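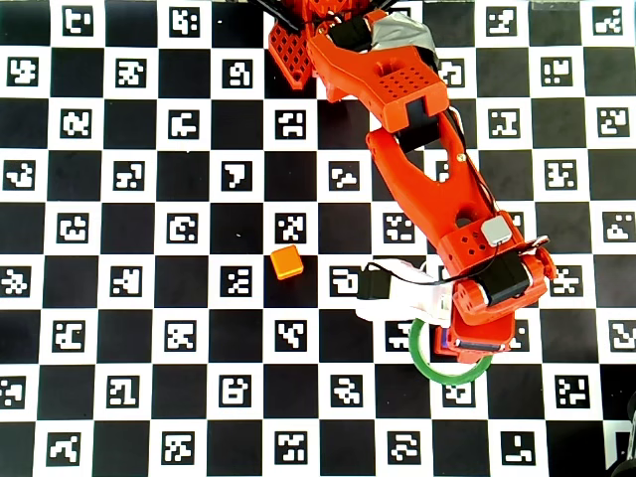

Fig. 1. Black and white squares in alternation, with an orange cube and a roll of green tape.

Unit 5: Repeat, Tile, Turn
Surface Pattern, handout for the September block

Welcome back! Last unit was all color, and this one is my favorite of the whole course: how a small piece of drawing becomes a whole surface. Bring tracing paper, a soft pencil and your Hodeck workbook, open to page 52.

Some words we'll be using

Motif: the bit you draw. A leaf, a dot, a wobbly line.
Unit cell: the smallest block you can slide up, down and sideways to build the full pattern. For a plain checkerboard it is 2 squares by 2 squares, and people nearly always guess smaller. Try it with one square and see what you get (a solid black wall).
Half-drop: each column slips down by half a unit. Wallpaper printers love it, as it hides the seams so well.
Counterchange: figure and ground swap colors. Checkerboards are the oldest trick in the book here, and they still buzz when you stare at them.

What happens when you fill the cells

Put a small drawing inside every white square and the pattern changes character. From across the room you still read the board. Up close you read the drawings. If every drawing is the same, the unit cell stays small. If each one is different, then strictly speaking there is no repeat left at all, only a grid — and I think that's a wonderful thing to play with. The Prarkia floor panels in your slide pack work this way. Look at them small first, then zoom in.

Turning

Take one asymmetrical tile. You can set it down four ways. A block of four tiles gives you 256 arrangements, and a block of nine gives well over 2000, all from one drawing! Plenty will look alike once you spin the whole block, so don't try to draw them all.

Studio task

Cut a square potato or eraser stamp and print three sheets: straight repeat, half-drop, and free turning. Mark the unit cell in red pencil wherever you can find one. Mota ink pads are in the flat drawer; please close the lids.

Reading: the Skomham pattern sheets, first two sections. Skip the part on hexagons for now, we get to those next time.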